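仮想ペット「Saltari」で預かり中のペットに衣装を着せたままにできますか

投稿者:Humaira Swati

仮想ペット育成サイト「Saltari」を利用しております。現在、研究所で色替えを行うため、ペット一体を一時的に預かっております。衣装を着用させた状態で元の飼い主へ譲渡した場合、衣装の所有権はどちらに帰属するのでしょうか。なお、当該衣装は1,189ポイントで購入したものです。

回答者:Dumska

譲渡手続きが完了した時点で、着用中の衣装は自動的に元の所有者の衣装箱へ返却されます。ペットとともに相手方へ移ることはございません。ただし、背景および台座は対象外であり、譲渡前に手動で取り外す必要があります。 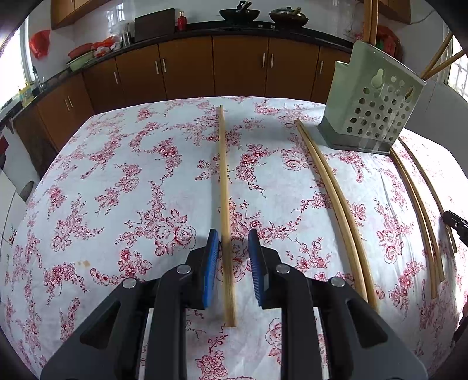

衣装箱が上限に達している場合、返却された衣装はどうなりますか。
一時保管欄に移され、60日間保管されます。衣装箱の上限は500点であり、期間内に空きを設けたうえで、保管欄から受け取りの操作を行ってください。期間を過ぎた品は復元の対象となりません。

補足いたしますと、預かり中のペットの紹介文は譲渡後も残ります。仮装の設定などを記載されている場合は、事前に控えを取り、削除しておかれることをお勧めいたします。

回答者:Robichaud

衣装は戻ってきます。当方も5月に同様の譲渡を行い、問題なく返却されました。台座については確認しておりません。

回答者:skiltodville_552

色替え後は着用できなくなる衣装もあるようですので、衣装の説明欄に記載の対応色をご確認ください。当方は薬の使用後に帽子のみ外れておりました。

関連する投稿
・研究所の利用待ち時間について
・Skiltodville地区の仮装コンテスト応募要項
・ペットの名前に使用できる文字の種類
・譲渡申請を取り消す方法
・紹介文の文字数制限が変更された件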